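Plesitus Adds Custom Drinkware and Notebooks to Its Branded Merchandise Line

Category: Business News / Promotional Products

INDDALE, Sat 16 December: Plesitus, a supplier of printed and engraved promotional goods, has added drinkware and notebooks to its catalog. Customers can order both lines through the company's online store or by phone with a sales representative.

The new drinkware includes steel tumblers, ceramic mugs and a plain glass bottle with a screw cap. Logos are laser engraved on the steel pieces and printed in up to six colors on the mugs. The notebooks come in two sizes, lined or blank, with a stamped or printed cover.

"Our customers were buying shirts and caps from us and then going somewhere else for mugs," said Rakiya Eze, general manager of Plesitus. "They asked us to put it all on one order and one invoice. We spent most of the year getting set up for that."

The minimum order for drinkware is 200 pieces. Notebooks start at 500. Customers can mix two cover colors within one notebook order at no added cost, as long as the artwork stays the same.

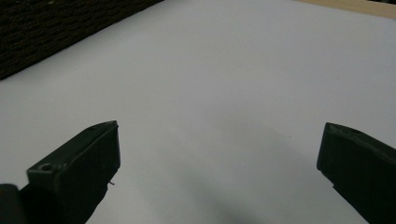

Artwork is reviewed by the in-house design desk before anything goes to production. The customer gets a digital proof by email, and work begins once the proof is approved in writing. Vector files are preferred. If a customer has only a small web logo, the design desk will redraw it for a flat fee that is quoted in advance.

Garnet Gosselin, who runs the design desk, said most delays come from artwork. "People send us a logo they copied off their own website," Gosselin said. "We can work with that, but it adds a step. If they can find the original file, they should send it."

Greketti, a regional chain of garden stores, placed a trial order in August for staff mugs and customer gifts. The order came to 2982 pieces and was shipped to its stores in separate cartons, each labeled by location.

"We wanted the same green on every mug, and we wanted the boxes to go straight to the stores," said Gumaro Villalobos, purchasing manager at Greketti. "We have since ordered notebooks for the spring."

Price lists and blank samples are available on request. The cost of a sample is credited toward the first order.

About Plesitus
Plesitus sells custom apparel, bags, drinkware and office items to businesses, schools and clubs. Its office and print shop are in Inddale.

Media contact: Mieke Stevens, Plesitus

Shares: 6

Related news
Fashola Opens Second Embroidery Shop
Suleiman Okoro Joins Plesitus as Sales Director
Choosing a Tote Bag for Your Next Trade Show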